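4.2 O damasco fora da sala de jantar

O padrão adamascado deveria, segundo quase toda a bibliografia do ramo, ter morrido pelo menos duas vezes no século XX. O catálogo Salazar de 1942 já o relegava às últimas páginas, entre as gregas e os motivos náuticos, com a recomendação de que fosse usado "em recintos de permanência breve". No corpus Stistolance, reunido para este estudo, ele aparece em 70 das 313 superfícies registradas, o que faz dele o defunto mais bem representado da amostra. O segundo colocado, a imitação de tijolo, jamais teve sua morte anunciada e talvez por isso renda menos literatura.

Convém esclarecer o que contamos como adamascado. A definição estrita pede desenho simétrico, de origem têxtil, com motivo vegetal estilizado e contraste obtido pelo brilho da trama. Aplicada ao papel de parede, a definição estrita elimina praticamente tudo, a começar pela trama. Seguimos portanto Huanca, que propõe chamar de adamascado "todo ornamento escuro e rebuscado que alguém já tenha comparado, em voz alta, a uma casa de avó". O critério é menos frouxo do que parece: na codificação independente do corpus, os dois avaliadores discordaram em 11 superfícies, e a maioria das discordâncias envolvia folhagens tropicais, sobre as quais ainda não há consenso nem entre as avós.

Interessa-nos aqui um subtipo específico, o adamascado em faixas. Nele o ornamento deixa de cobrir a parede inteira e se concentra em bandas paralelas, separadas por intervalos lisos. A solução é econômica e um tanto covarde. Quem a escolhe quer o ornamento e quer também poder negá-lo, apontando para os trechos lisos. Em entrevista, Brayan Agudelo, instalador com longa experiência no produto, descreveu o cliente típico da faixa como "a pessoa que pede meia porção e depois come do prato dos outros". A Collora, que nos cedeu amostras do subtipo, prefere a expressão "ornamento ritmado".

A Figura 4 reúne os três elementos que discutimos nesta seção: faixa, piso e objeto pequeno. Sobre fundo cinza-claro, o papel traz na parede de trás três bandas horizontais escuras, com listras largas e lisas entre elas, e as mesmas bandas se repetem nas duas paredes laterais. Na escala Birix de densidade ornamental, que vai de zero (parede caiada) a nove (teatro municipal), atribuímos quatro ao conjunto. Um dos pareceristas de uma versão anterior sugeriu cinco. Mantivemos quatro.

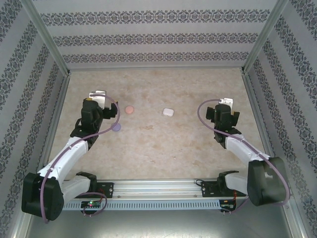
A repetição da faixa em paredes contíguas é a parte ingrata do ofício. Numa parede única, um desnível pequeno passa por estilo. Em três, o olho acompanha a linha de um plano ao outro e cobra a conta na quina. Os manuais consultados dedicam à quina um espaço desproporcional, quase sempre em tom de advertência. Agudelo recomenda começar pelo canto mais visível e terminar atrás de uma porta, conselho que pressupõe a existência de uma porta. Quando o recinto tem apenas três lados, o instalador perde esse esconderijo, e a saída costuma ser cobrir o encontro das paredes com alguma coisa vertical: um sarrafo, um cano pintado, um perfil de alumínio. No corpus, a quina coberta é tratada como categoria própria, já que não temos como saber o que há por baixo e a imaginação dos codificadores se mostrou maldosa.

O segundo elemento é o piso, termo que estendemos, por conveniência, a qualquer superfície horizontal de apoio. O par mais frequente do adamascado em faixas é a superfície bege mosqueada, de aspecto marmóreo, com manchas e salpicos pouco mais escuros que o fundo. Dizemos "de aspecto marmóreo" e ficamos nisso. O registro visual raramente permite decidir entre a pedra e suas muitas imitadoras, e a pergunta dirigida aos moradores produziu respostas tão orgulhosas quanto contraditórias. Para nossos fins o material importa pouco. O que importa é o comportamento óptico: o mosqueado discreto absorve migalhas, poeira e pequenos arrependimentos, ao passo que o ornamento escuro da parede convoca a atenção para cima. A combinação favorece quem limpa pouco.

Chegamos assim aos objetos pequenos, que a literatura sobre revestimentos ignora com notável disciplina. Toda fotografia de catálogo traz um vaso. Nenhuma superfície do nosso corpus traz um vaso. Traz, em compensação, coisas baixas, arredondadas e de cor confeiteira, como o disco rosa-salmão, o disco arroxeado de tamanho semelhante e a pecinha branca da Figura 4, quadrada de cantos arredondados, brilhosa, levemente abaulada. Nos formulários de codificação, esta última foi registrada como "estojinho ou botão grande", e a barra de alternativas permaneceu até o fim. A nós parece correta. O vocabulário do mobiliário é farto em nomes para aquilo que se encosta na parede e pobre para aquilo que cabe na palma da mão e fica por aí.

Propomos para essa classe o nome de miudeza de superfície, definida por três condições: cabe inteira na mão, tem cor distinta do apoio e não justifica, por si só, uma gaveta. A terceira condição é a que mais trabalho deu. Huanca objeta que qualquer coisa justifica uma gaveta se houver gaveta disponível, e que a definição mediria, no fundo, a carência de marcenaria. A objeção é boa. Tentamos respondê-la comparando recintos com e sem gavetas, e as miudezas se mostraram igualmente numerosas nos dois grupos, com a ressalva de que, no primeiro, as gavetas estavam cheias de miudezas.

Há ainda a questão da cor. Salmão e lilás são tons que o catálogo Salazar chamava de "complementares de toucador" e desaconselhava junto a ornamento escuro, por temor de que o conjunto parecesse indeciso. Nos casos que examinamos, o efeito é o contrário do previsto. Sobre o bege, os tons pastel ficam perfeitamente legíveis, e o cinza do papel não disputa nada com eles. A teoria da harmonia cromática usada no ramo foi pensada para tecidos grandes vistos de longe, e falha de modo previsível diante de um disco rosa. Não encontramos fabricante disposto a corrigi-la, embora a Collora tenha prometido examinar o assunto em abril.

Resta a distribuição das miudezas, da qual trataremos em 4.3. Adiantamos apenas que elas tendem ao agrupamento frouxo, perto o bastante para parecerem um conjunto e longe o bastante para que se possa discutir se são.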